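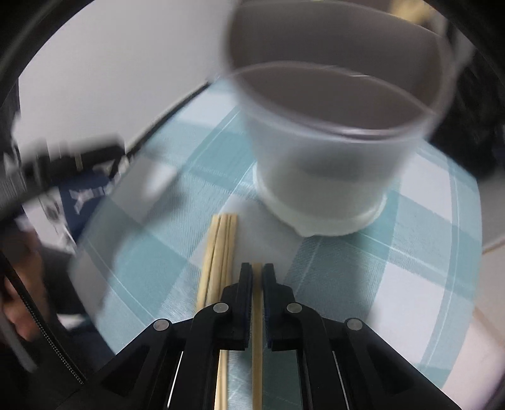
Figure 4.1 Chopsticks, a plastic cup and a checked cloth.

Chapter 4
The Table as a Small Warehouse

4.1 A cup and some sticks

Most books on the design of storage begin with a warehouse. There is a good reason for it, as warehouses are large and pay well, and the people who run them are willing to be interviewed. We shall get to one in Chapter 5, when we visit the depot at Skistach and admire its shelving at some length. In the meantime we begin with chopsticks.

Consider the problem in Figure 4.1. Several thin wooden sticks need somewhere to live. A tall cup is to hand. A child of four will put the sticks in the cup, be praised for it, and go off to do something louder. Yet in those few seconds the child has settled four questions that keep grown storage planners in meetings until the biscuits run out: what goes together, which way up it goes, how far it sticks out, and how easily the next person can get it back.

This chapter takes those questions in turn. You will need a cup, a handful of chopsticks and a table that you are allowed to use for an hour. If you are reading on a train, the lid of a flask will do in place of the cup, though your neighbours may move.

4.2 Why long thin things are a nuisance

Objects that are roughly as long as they are wide can be thrown into a box with some hope of success. Potatoes are like this. Long thin objects are not, and they punish anyone who treats them like potatoes. Dropped into a drawer, they lie at every angle, prop one another up and fill the space with gaps. Shake the drawer and a few of them will settle. Shake it again and one will jam the runner, whereupon the drawer will open exactly as far as is needed to see the thing you want.

We call the share of a container taken up by its contents the fill. A loose heap of sticks has a poor fill. Lay the same sticks side by side, all pointing one way, and the fill improves a great deal. The sticks have not changed. The only thing added is somebody's patience, and patience is a running cost.

Maysoun Atallah's study of the staff canteen at Grostumell put a number on the matter. The canteen owned 429 pairs of chopsticks, kept loose in two deep drawers beneath the till. When the pairs were bundled and laid flat, all of them went into one drawer. The second drawer was free for a fortnight. By the end of June it held takeaway menus, a bicycle pump and a quantity of soy sauce sachets which nobody would admit to saving. Atallah's report gives the sachets a paragraph of their own, and it is worth looking up for that alone.

4.3 Standing things up

A cup works on another principle. It gives up on packing tightly and lets the sticks lean. What it offers in return is access: the ends stand proud of the rim, and a hand can take one without disturbing the rest. This is called end access, and it explains the pen pot, the umbrella stand and the florist's bucket.

End access has its price. A stick standing in a cup acts as a lever, and the longer the part above the rim, the less effort it takes to bring the whole lot down. The shape of the cup matters as well. Many drinking cups taper towards the base, a shape that is kind to the person stacking them and unkind to the person filling them with anything tall. The lower ends are crowded together while the upper ends fan out, so the load is widest where the support is least. A thick foot helps a little. A heavier cup helps more. Dried beans in the bottom help most of all, until someone wants the cup for a drink.

Then there is the question of which way up. Chopsticks taper too. Put them in with the eating ends down and the hand meets the thick ends, as it should, but the eating ends now share the bottom of the cup with whatever has collected there. Put them in with the eating ends up and every visitor gets to touch them. Both camps regard the other as barely house-trained. The authors of this book are divided, and have agreed to eat separately.

4.4 The surface underneath

Students nearly always leave out the table. They draw the container, they draw the contents, and both float in white space like something in an advertisement. A real container stands on something, and that something has opinions.

A cloth is the commonest case. It softens the landing of a dropped stick and stops it rolling. It also wrinkles, and a tall cup set down on a wrinkle is a tall cup with plans. Where the cloth stops short of the table edge there is a small step from one surface to the other, and a cup pushed along without looking will find it.

A checked cloth has one further use. The checks give you a grid free of charge. You can record where each thing stood by counting squares, go away for your tea, and put everything back afterwards. Tomás Henriques taught a whole term of layout at Sugden on a picnic cloth in this way, his drawing boards having been sent to the wrong building, and he kept to the cloth after the boards came back.

4.5 Scaling up, with caution

It is tempting to reason that if one cup holds a handful, then a great many cups will hold a great many handfuls, and the thing is done. The catering firm Flaslow reasoned like this. It held 3,000 single chopsticks for its wedding trade, stood them all in cups, and put the cups on open shelves. After one summer a count found 2,403 of them. The missing 597 were put down to theft, until the shelves were pulled away from the wall.

Flaslow's mistake was to copy the container and forget the conditions. A cup on a table is used by people who can see it, in reach of a hand, with a floor not far below. A cup on a high shelf is used by someone on tiptoe, feeling for the ends. Every move from small to large in this book should be checked against that shelf.

Before you read on

Put your sticks in your cup and take them out one at a time with your eyes shut. Note which one brings the cup over, and how far it stood above the rim. Repeat with the sticks the other way up, then on a bare table, then on a cloth. Keep your notes, as Section 4.6 will ask for them, and put the chopsticks back where you found them.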